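About Us

Hi, I'm Remedios Prieto, and I run Vinenach, a small sewing school above a shoe repair shop. If you've landed on this page you probably want to know who's going to be teaching you, whether you need your own machine, and whether you'll be the worst person in the room. I'll get to all of it.

I started sewing because I'm short. Every pair of pants I bought as a teenager dragged on the floor, and my aunt got tired of hemming them for me, so one evening she handed me a seam ripper and went to watch TV. I ruined that pair and then the next one. The third pair I wore to school for two years, and I still have them in a drawer somewhere!

After that I made everything. Curtains, bad blouses, a cover for my mother's blender (she hated it, it stayed on the blender for ten years). I worked in alterations for a long while, first at a dry cleaner and then at a bridal shop called Flamodo, where I learned more about beading and crying brides than I ever planned to. The bridal work is where I got fast, and also where I started teaching, because the owner kept hiring people who could talk about dresses and couldn't thread a bobbin. I'd stay after closing and show them. I liked those evenings more than the dresses.

So I opened Vinenach one November with four secondhand machines and a cutting table I'd built from a door. The first class had three students, and one of them was my neighbor, who I'm pretty sure came for the cookies. By spring we had a waiting list, and by the next fall I'd given up alterations except for old customers who know where to find me.

The name, since people ask: it's my grandmother's maiden name with the spelling a clerk gave it on some form or other. She never fixed it and neither will I.

What we teach

Mostly garments. The beginner course runs six evenings and you go home with an elastic-waist skirt or a pair of pajama pants, your pick. We start at 6:30 and finish at 9, though I'm terrible at ending on time, so don't book a taxi for 9 sharp. You don't need a machine or scissors. You do need fabric, and please, please don't buy it before the first evening. I've watched so many people arrive with two yards of slippery satin because it was on sale. We go through fabric together in the first class and then you shop. 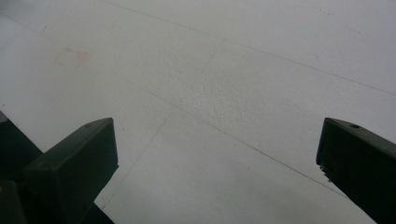 After the beginner course most people go on to the shirt course, which is harder and longer and has collars in it. Collars make people swear. I've heard words in that class I had to look up. But a shirt teaches you nearly everything – plackets, cuffs, buttonholes, how to ease a sleeve into an armhole without it looking like a pie crust – and once you've made one you can read pretty much any pattern in the shop.

Then there's the mending night, which has turned into my favorite. You bring whatever's broken and we fix it. Zippers, mostly. Moth holes in sweaters, pockets that have given up, a tent once. It costs less than a class and you can leave whenever you're done, although people tend to hang around and pick up somebody else's sock.

For a few years I also taught upholstery, and I get emails asking for it back. I'm sorry! My thumbs can't do it anymore. If I find the right teacher I'll put it on the schedule again.

How we do things

Classes are small, eight people at most, because I want to be able to see everybody's hands. Most mistakes in sewing happen a good minute before you notice them, and if I'm standing close enough I can catch you pulling the fabric instead of guiding it. I will say "let go" a lot. Old students say it back to me at the grocery store.

We unpick. I know, everyone hates it. But I'd much rather you unpick a crooked seam on the second evening than wear it for five years and think about it every time you sit down. I unpick my own stuff constantly and I've been at this since before some of you were born.

We also press every seam, every time. I own three irons and I have opinions about all of them. The heavy one is a Hovidetti I got from the bridal shop when it closed, and you have to ask before you use it, mostly so I can warn you about how hot it gets.

You won't be the worst person in the room, by the way. Or you might be, for one evening, and then somebody will sew their sleeve shut and it'll be their turn. We had a retired surgeon who couldn't get a zipper in straight to save his life. His hand stitching was gorgeous, though.

The practical stuff

The beginner course is $100 and that covers thread, needles, pattern paper and the use of a machine. Mending night is by donation. If the price is a problem, write to me and we'll work something out, I mean it. I keep two places open in every course for that and I'd like them filled.

We're on MacRitchie Street, up the stairs beside the shoe repair. The stairs are steep and there's no elevator, which I wish I could change. If stairs don't work for you, I teach one-on-one on the ground floor of the library some mornings and the price is the same.

Fabric scraps go in the big bin by the door and anyone can take from it. A quilting group collects what's left, and last year they turned our scraps into 80 baby blankets, which still makes me a little weepy. If you have cotton at home that you're never going to use, bring it along (washed, please, and no polyester).

Lost property sits on the shelf over the sink for a month and then I start wearing it.

If you've got a question that I haven't answered, send me an email or just come up the stairs before an evening class. I'm usually there from 5:30, winding bobbins and eating a sandwich over the sink.

– Remedios

600 shares
12 comments

Recent from Vinenach
Which needle for which fabric
How to take in a waistband without wrecking the pockets
The skirt that took me three tries
Mending night: what to bring
Choosing your first sewing machine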